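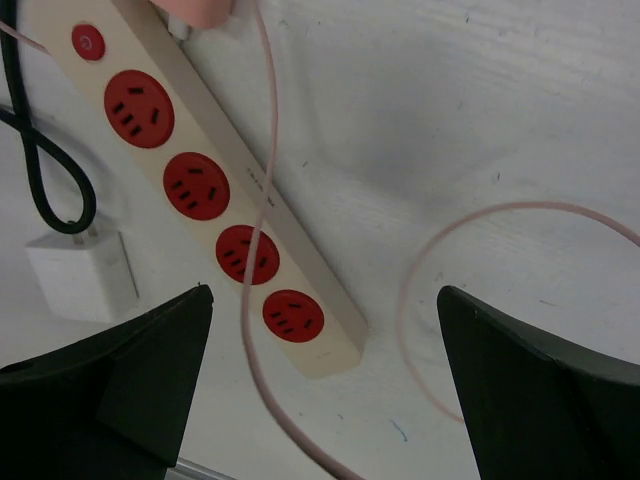

The cream strip with its red sockets, out on the white top. Pink cable, black cable, and the little red button near the end.

Cables and Corners: the desk gallery

Welcome to the cable page! It has been the most asked-for page on the site since the shelf gallery went up in December, which tells me there are a lot of you out there who also get a small thrill from a well-placed plug. I have one picture for you so far, and more notes than one picture probably deserves, but I love this stuff and I'm going to put it all in.

The desk is the one in the back room of our flat on Rekivgate. The building went up in 1962 and the back room has exactly one double wall socket, low down behind the radiator, so everything I do in there depends on an extension of some kind. For years that meant a white four-way from the market, yellowed and a bit wobbly, that lived on the carpet and collected fluff. I kicked it most mornings.

The strip

I wanted something I wouldn't mind looking at. Cream and red is such a cheerful pair! It makes me think of old kitchen scales and enamel bread bins, and it suits the pale desk top far better than plain black would have done. The face is flat and the sockets are round, set down into their own red circles, and the slots are cut for more than one shape of plug: an angled set of three together with a straight pair. Four of them are free in the picture, all in a row, and I can't tell you how luxurious that feels after years of swapping the lamp for the printer.

The button is red too, small and round, with a faint power symbol on it. I'm very fond of a button you can find without hunting.

The pink cable

I know some people like every lead in a room to match. I went the other way. If each lead has its own colour, you can follow it with your eye from one end to the other, and you never pull the wrong one out in the middle of something. Pink is easy to spot against the white, even where it crosses over the strip and wanders off in a big loose loop.

Loose loops are good, by the way. I used to wind everything as tightly as it would go and fasten it with a rubber band, and two of my leads went stiff and cracked near the plug. Now I coil them wide, about the size of a side plate, and fasten them with a strip of soft hook-and-loop tape. I bought a roll from Melau, the hardware shop by the bus station, and cut it into short lengths with kitchen scissors. The roll cost me 636 in the loyalty points I had been hoarding and I have barely made a dent in it.

The black cable and the white charger

The charger is a plain white block, resting on the desk over to the left with the black cable going into it. The cable has a twist in it like a figure of eight. I rather like the shape! Some people wind their leads in a figure of eight on purpose (sound engineers swear by it) as it stops them from kinking when you shake them out again. Worth trying with anything longer than your arm.

How I sort a cable corner

This is the bit most of you write in about, so I've put it down in the order I do it.

Switch everything off at the wall and take every plug out. All of them, even the one you're sure about.

Wipe the strip with a dry cloth and use a soft, dry paintbrush for the dust on the face. No sprays and no damp cloths, please.

Lay the leads out flat on a clear surface and have a proper look at each one. Anything cracked, scorched or held together with tape goes straight to electrical recycling.

Decide what needs to be plugged in all day. On my desk that comes to very little: the lamp and the computer screen. Everything else is a visitor.

Put the all-day plugs at the far end and leave the sockets nearest your hand for the visitors. It took me ages to work this out and I wish I'd done it sooner.

Check the rating on the strip before you fill it up, and add together what your things draw. Heaters and kettles go in the wall, every time. And never plug one strip into another.

Labels

I had 11 leads in the drawer when I began and could name only four of them. So I made little flags from washi tape, folded over on themselves, with the name of the thing written on in pen. Fuma do a matt one that takes biro without smudging and comes in a lovely mustard. The shiny kind looks prettier on the roll but the ink slides straight off.

Where the spares go

Spare leads live in a Tello drawer box, the shallow one with the dividers. One lead to a section, no doubling up. When the sections are full, something has to leave before anything new can come in — I've stuck to that for a whole year apart from one very long printer cable which I'm keeping for reasons I can't defend.

I also found, right at the bottom of the old box, a phone charger from 2000. Still in its bag! The phone itself is long gone. I've kept the bag, which is a good thick one with a zip, and it now holds spare fuses.

Coming next

The hallway shelf, and then the sewing corner if the light in there ever improves. I'd love to hear how you've arranged your own strips and chargers, especially if you've got a rented place with the sockets all in the wrong spots. Coloured leads particularly welcome. I'm after a green one.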